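Drirard tabletop set - read me first

I'm Refilwe Matlala and I put this folder together, so if something in it makes no sense, that's on me. It covers the dry-goods part of the work at Hesbridge: bowls, little glass dishes, grains, and the endless business of getting the grains from one into the other. I wrote these notes in September and I keep adding to them whenever somebody asks me the same thing twice.

What's in here

There are 59 sessions, split into 4 folders. Each folder has its own notes file, and please do read it, because I changed my mind on names between the first and second folders (what I call "dish" later on is "cup" early on, sorry!). The last folder is the tidiest. Start there if you only want a quick look.

The things on the table

I wanted stuff you'd find in any kitchen cupboard. The pink plastic bowl is my favorite because it shows up so nicely against the beige tabletop - the clear glass is much harder to pick out, and I kept it in for exactly that. Small glass dishes catch the light, they show the table right through them, and when they're empty you sometimes get little more than a shiny rim. If you're labeling, slow down on those.

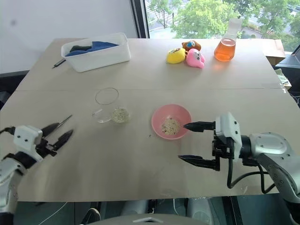

Grains in the pink bowl and the small glass dish, with an empty round dish farther back.

Grains are labeled as one heap per container. I don't label single kernels and I don't plan to (I tried it one Wednesday and gave up before lunch). Crumbs on the tabletop get the tag "stray" no matter how few there are. Mixed colors in one heap are still one heap.

Storage bins get the tag "bin" whether or not anything is in them. If you can't tell what a clear item is, use "clear_other" and move on - I'd much rather have that than a guess.

Folder names

Zulu is the first batch and Hidov is the last. The two in between are just called mid_a and mid_b, which I regret.

Known problems

Session 15 has two notes files that disagree; trust the longer one. In 6 sessions the dish labels were swapped left for right, and I've fixed the labels but left the old file names alone so nobody's scripts break. Glare on the glass is all over the place and I haven't tried to correct it.

If you find a mislabeled dish, send me the session number and the tag you think it should have.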